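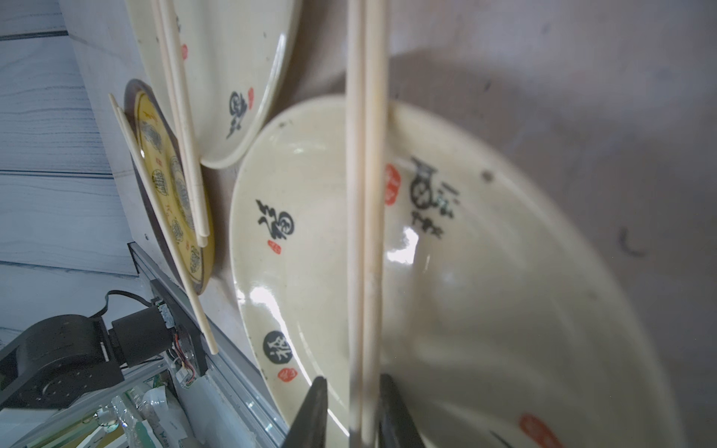
Forum > Household > Moving and Storage

Posted in: Packing & Removals

Best way to pack plates and bowls for a long move?

We move on 20th November, 460 miles, and I've got a full set of Chinese-style crockery to get there in one piece. It's a mix of small round plates, bigger oval ones and some deep bowls. The removal firm, Targate, will pack it for £148 extra but I would sooner do it myself. Do plates go flat or on edge? And can I put the bowls inside each other?

Mared Probert 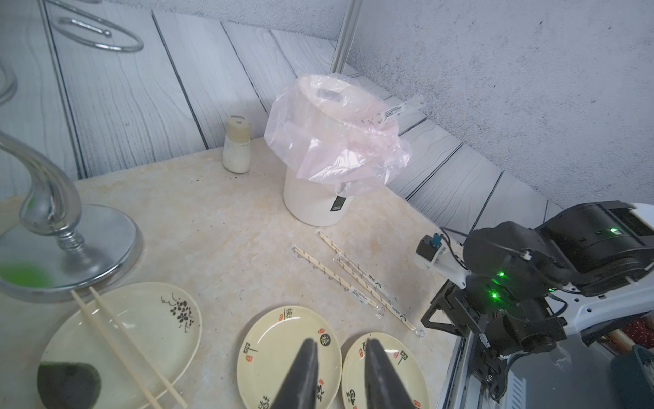
The cupboard has to be emptied by the Thursday, so I can't leave it all to the last night. I have plenty of newspaper but no bubble wrap yet.

Drovlow

On edge, always. A flat stack puts all the weight on the bottom plate. Get double-walled boxes, small ones, and put a good two inches of crumpled paper in the bottom. Wrap each plate in 2 sheets, then bundle four together and wrap the bundle. Stand them up like records and fill every gap with more paper. Give the box a gentle shake before you tape it. If anything shifts, it needs more paper.

Bowls can nest if each one is wrapped separately. Put them in upside down, and don't go more than three deep.

I'd buy plain packing paper too. Newsprint comes off on pale glaze and gets into any fine cracks, and then you have the whole lot to wash at the other end.

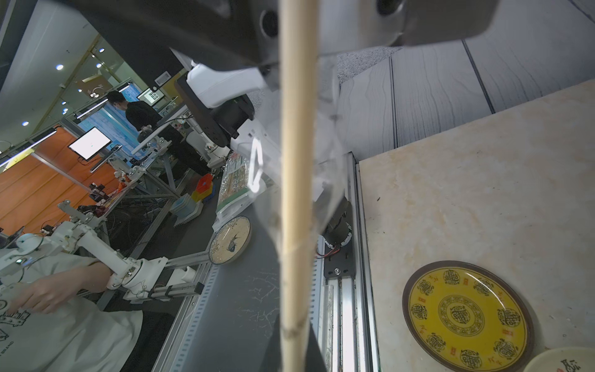
Chopsticks, spoons and so on can go in a roll of tea towels and be used to fill the side of a box. Write "kitchen, fragile, this way up" on the top and two sides. Check your contents cover as well, as some firms won't pay out for boxes you packed yourself.

Machala

just use towels and jumpers, did ours that way in April and only lost a mug

Cledberg

Related in Packing & Removals
How many boxes for a two-bed flat?
Removing newsprint marks from china
Can I leave clothes in the drawers?
Who insures boxes I pack myself?
2,576 more in this category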